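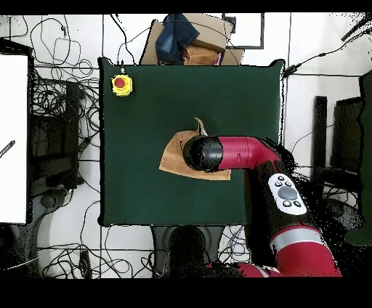 Red arm over the tan cloth, green surface, stop button top left.

Friday. Started with the cloth folding set. Selina had reset the joint offsets before I got in, so I only checked the zero pose and began recording. The total stood at 1,117 examples when I opened the log, all of them from the Kirulside batches, and the aim for today was to add starts where the cloth is not square to the arm. The model from last week does well when the cloth lies straight and badly when it is turned. Anil puts this down to the examples and I agree with him.

Method as before: throw the cloth down by hand, leave it as it falls, move the arm to the start pose, record one grasp and one fold, return. A raised corner counts as a valid start. I had been flattening these out in the early runs, which I now think was a mistake, as the model has hardly any examples of a corner that stands up by itself.
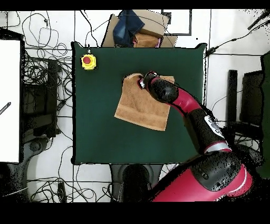 Corner grasps are still the slow part. If the fingertips close too high they take only the edge and the fold comes out skewed; too low and they press into the table and the force limit trips. Settled on a lower approach speed for the last stretch and left the rest of the path alone. Pirmin wants the speed kept the same across all batches so that they can be pooled. I have written the change into the batch notes and he can split them out if he likes.

33 runs kept by four o'clock. Threw out 6: five for a slipped grasp, one where I pressed record late. Kept the slow ones. Bonifacio asked whether failed grasps should go into a separate folder with a label, for use later as negative examples. Probably yes, but the Perbridge format has no field for it and I am not going to add one at the end of the week.

Depth is noisy along the dark edges again, mostly at the arm. Exposure unchanged. Must ask Emil which filter setting he used in August.

Copied everything to the Grilton drive, check sums match. Next: denim, if the grip force allows it.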